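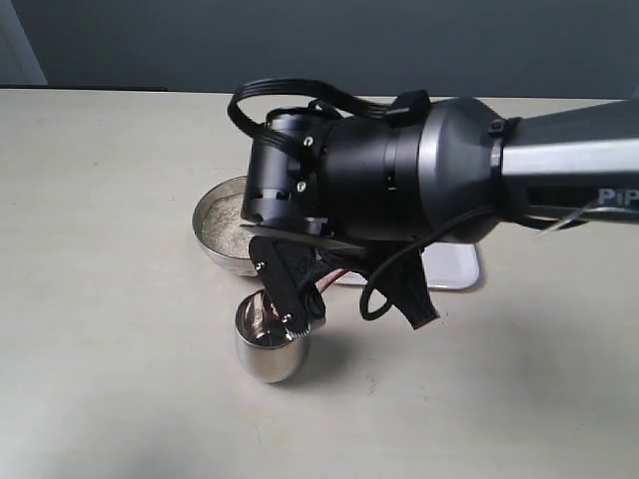 Page last changed: June, 4:10 pm

Ticket 159
Site: Savville kitchen, rice table and light gray sink
Opened by: Tia Rowbotham
Assigned to: Volker Ackermann
Status: Closed (see second page part for follow-up)
Subject: Rice batches coming out uneven, some gummy, some hard in the middle

Problem as reported

Same cooker (Okberg, the large one), same rice (Jitpraphai, white, from the open sack), same program. One batch is fine and the next one is stuck together on the bottom. The batch after that has hard grains. It has been going on since the start of the month. Mornings are worse than afternoons. The people on lunch service have been adding water by eye to fix it, so please ignore anything written on the cooker sheet from this week.

Tia

Reply, Volker

Thanks. Before we look at the cooker I need to know what goes into it. Which cup is used to measure the rice? Is the same cup used for the water? Where does the rice sit before it goes in?

Reply, Tia

Small steel cup, the one kept with the bowls. Rice goes from the sack into a steel bowl on the table and gets measured from there with the cup. Water is measured with the plastic jug. I don't know who decided on the jug, it was like that when I started.

Reply, Volker

Then that is the first thing to check. The Okberg lines on the inner pot are based on the cup that came with it. The steel cup is a drinking cup and has no lines on it. I filled it level with water and poured it into the jug, then did the same with the Okberg cup, which Anong found in the drawer under the foil. They are not the same size. The steel one holds more. Over a 12 cup batch you end up with up to 2 extra cups of rice for the same water, depending on who is scooping and whether they heap it.

That accounts for the hard grains. It doesn't account for the gummy ones. 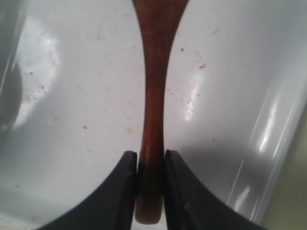
I also want to rule out how it gets washed. Tahira, you do most of the mornings. Can you write down what you do, start to finish, without changing anything?

Reply, Tahira Mohmand

OK. I measure the rice into the pot. I rinse it in the pot, in the sink, and stir it with the wooden spoon. I pour the cloudy water off and do it again until it looks clear enough, then put the water in up to the jug mark. If we are behind I rinse it once. I don't drain it in a strainer because the strainer went to the other kitchen and didn't come back.

Also the sink had orange bits in it when I went to rinse this morning. They looked like food to me, but I did not check what they were. I wiped it down before I started.

Reply, Volker

Two things there. If the rinse water isn't drained off, it stays in the pot and the jug water goes on top of it. That would give you gummy rice. It also fits with mornings being worse, if the afternoon people use a strainer or skip the rinse. Anong, do you skip it?

The sink is a separate matter but please keep wiping it down before any rinsing. Small specks on the bottom of that basin are easy to miss. Same for wooden spoons, wash them by hand and stand them up to dry. Don't leave them lying in the basin.

Reply, Anong Intarasuk

I rinse, but I tip it into the colander from the salad station. So yes, mine is drained. I use the steel cup too, heaped.

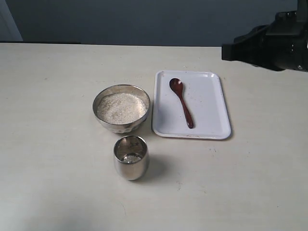
I tried it at the table with the steel cup and a full bowl. If you dip the cup and lift it straight out you get a heap on top. If you shake it a little you lose part of the heap, and some of that goes on the table. Scooping over the tray would at least keep the loose grains in one place. I got three different weights out of three scoops with the same cup, so I don't think the size of the cup is the only trouble. It needs to be leveled.

The bowl also shouldn't be filled so close to the rim. Put less in and you can get the cup in at an angle without pushing rice over the side.

Reply, Volker

Agreed on all of that. Please run it this way until I close the ticket:

Use the Okberg cup. Level it with the back of a knife.
Fill the steel bowl halfway, no more.
Keep the white tray next to the bowl and level the cup over it. Rice that lands in the tray goes back in the bowl. Rice that lands on the table goes in the bin.
Rinse, then drain in the colander.
Water to the line on the inner pot. Put the jug away.

Cyrill is ordering a strainer from Dandia.
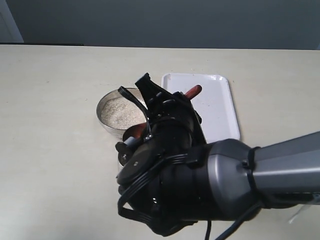 Page last changed: June, 9:25 am

Follow-up, Tia

Ran it Volker's way, morning and afternoon. No hard grains. One batch was slightly soft but that was my fault, I left it on warm through the whole lunch service. Tahira's morning batches are now about the same as Anong's.

The tray works but it needs a rinse between uses, dark specks show up on it. I don't know what they are. I would not tip anything from it back into the bowl unless it has been washed first.

Reply, Volker

Fine, add that to the sheet: wash and dry the tray before measuring. If there are specks in with the rice, throw that rice out.

Reply, Cyrill Tanner

Strainer is on order. Dandia had the fine mesh one out of stock so I took the next size up and will check that grains don't go through. The steel cup can stay on the shelf for drinking or for salt. I put tape on it that says NOT FOR RICE -- if the tape comes off in the wash, someone please put it back.

Reply, Volker

Closing. Reopen under the same number if the bottom starts sticking again, and write down which cup was used.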